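Urnari trousers set: notes from the gripper trial

Hi! I'm Senthil Kulkarni and I put this set together, so if something in here annoys you, I'm the one to write to. It's a small collection of clothes-handling recordings made with hand-held grippers on a bed, and I wanted a place to write down what I learned while trying out two kinds of fingers (the soft yellow Bidix ones and the stiffer Nutent pair I'd been using before).

What's in it

200 episodes in the January 2024 release, of which 80 are trousers. The rest are shirts, caps and small stuff I threw in at the end. Each episode is one wide-angle video, a gripper opening value per frame, and the tool pose. Video is 60 frames per second, so the files are bigger than you'd like. Sorry about your disk!

Why the slotted fingers

I started out a big fan of stiff fingers. They're great on boxes. On cloth they pinch one layer and let the next one slide away, and a waistband has a lot of layers. The slotted ones give a little, so a thick wad of fabric stays between them even when you haven't lined things up nicely. I still had drops with them, mostly when I closed too fast, but far fewer than before.
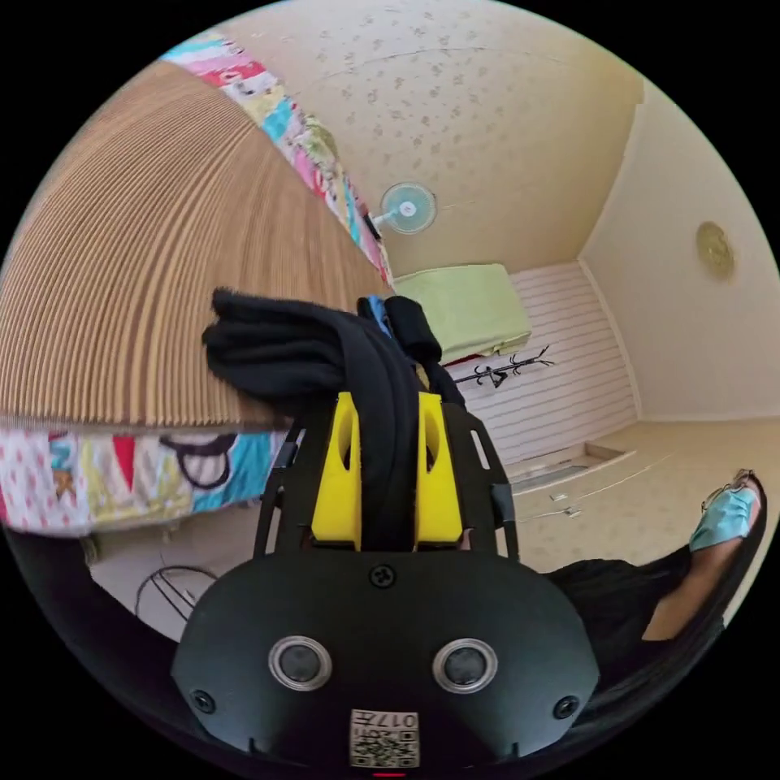
Camera and lens

The lens is a fisheye that looks out over the back of the tool, so the housing is always in view at the bottom. I tried a narrower lens in December and hated it. You got a lovely sharp view of the fingertips and no idea where the other end of the trousers was. With the wide one you can usually find both the waistband and the legs, and you pay for it with bent edges and black corners.
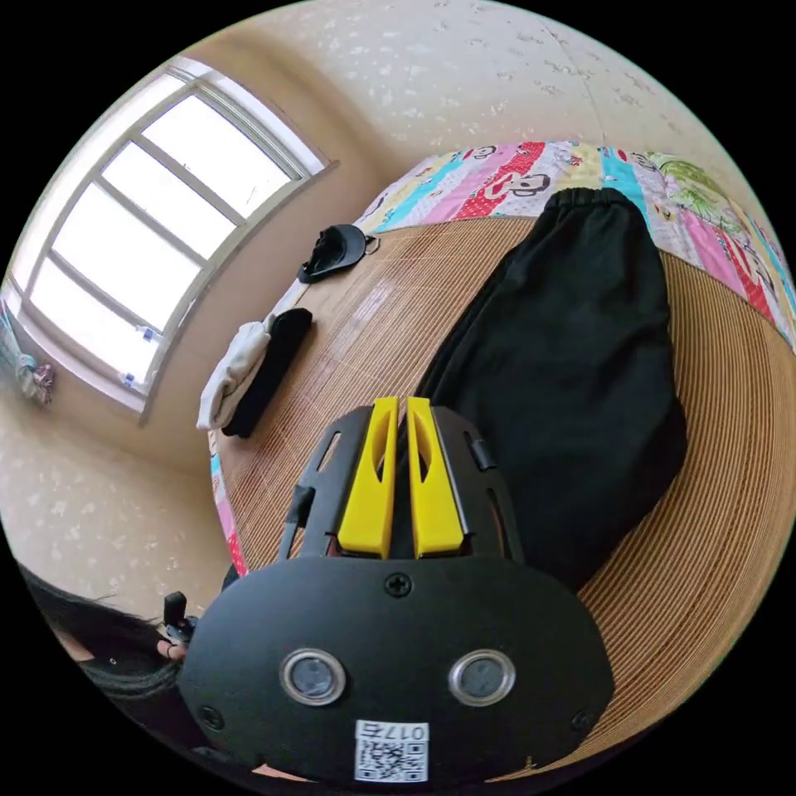

Exposure is the other thing I'd change. I left it on auto for everything in this release, and a bright window can pull the whole picture around. Black cloth is the worst case, because the folds go to mush long before anything else does. If you're training on this, I'd crop the corners and play with the brightness a bit as augmentation. Iyengar (that's my little loading script, it's in the tools folder) has a switch for both.

Two grippers at once

Folding trousers one-handed is miserable, so most of the trousers episodes use a left and a right tool. They record separately and get matched up afterward by timestamp. The drift was over 6 milliseconds on a few long takes, and I've listed those in drift.txt so you can skip them. You'll often catch one tool in the other one's view, which I've found handy for checking that the poses line up.
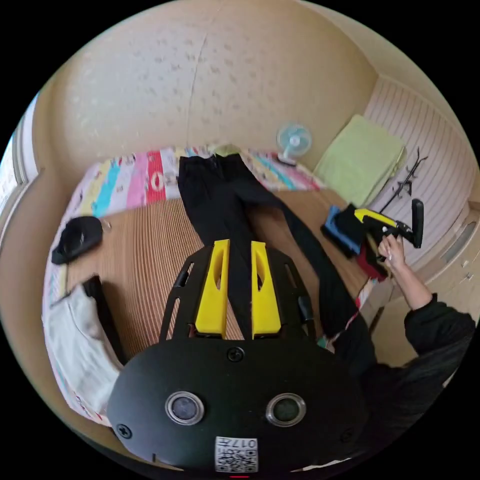 Known problems

Pose tracking jumps when a tool gets close to plain cloth. Smooth it or drop those stretches.

The opening value isn't calibrated between the two tools, so don't compare left and right numbers directly. Scale each one by its own min and max.

The labels for "grasp" and "release" were done by me alone, by eye, and I was more careful in the trousers folder than in the others.

Using it

Unzip, point Iyengar at the top folder, and start with the short takes. Do whatever you want with the data, just mention Urnari somewhere. And if you try other fingers on black cloth, please send me your results, I'd love to see them!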